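Fliltby Ledger 2 review: portfolio and commodity exposure tracking for small offices

Fliltby Ledger 2 is a desktop and browser package for tracking mixed holdings: listed shares, term deposits, managed funds and commodity-linked notes. It replaces the original Ledger, which handled equities well and everything else through manual journal entries. We ran the new version for one full reporting cycle on a test book of 864 lines, imported from a Gretska export file.

Setup

Import is by CSV or by direct feed. The CSV route rejected 23 lines on the first pass, all of them notes with a coupon date falling on a public holiday. The error log identifies each line by row number and field, so correction was a matter of editing the source file and running it again. The direct feed from Gretska needed no correction but does not carry historical cost base, which has to be entered separately.

Colour coding of asset classes is fixed. Column order can be changed and is saved per user.

Pricing and valuation

End-of-day prices arrive overnight and are usually posted by 6 am. Crude and base metals are quoted in US dollars and converted at a single daily rate. Users who need the rate at time of trade must override it at transaction level, and the override is not flagged in the summary report. This is the most serious fault in the package. An auditor reading the summary alone would have no indication that two rates had been applied.

Revaluation of the whole test book was quick enough to run during the working day. Yokoyama Balance, our usual comparison product, locks the file while it revalues; Ledger 2 leaves it open in read-only mode.

Reporting

Standard reports cover realised gains, unrealised gains, income by source and currency exposure. The exposure report nets hedged positions by default. A gross view exists under Report Options, two menus down, and cannot be made the default. PDF output is clean. Spreadsheet output merges the header cells, which breaks sorting until they are unmerged by hand.
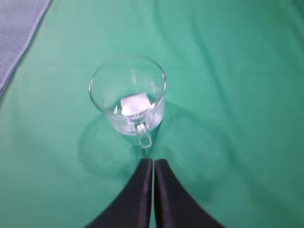 A small white cube at the bottom of a clear glass mug.

Licensing

A single licence covers up to 400 active lines. Larger books need the Office tier, billed annually, with cancellation at the end of the term only. Support is through Drendo, the local reseller, by ticket or phone on weekdays. Our query about the rate override was answered on Wednesday with a workaround: a custom report filtered on the override field.

Verdict

Recommended for offices holding mainly domestic equities and deposits. Offices with regular foreign currency commodity trades should wait until overrides appear in the summary report, or build the custom report before going live.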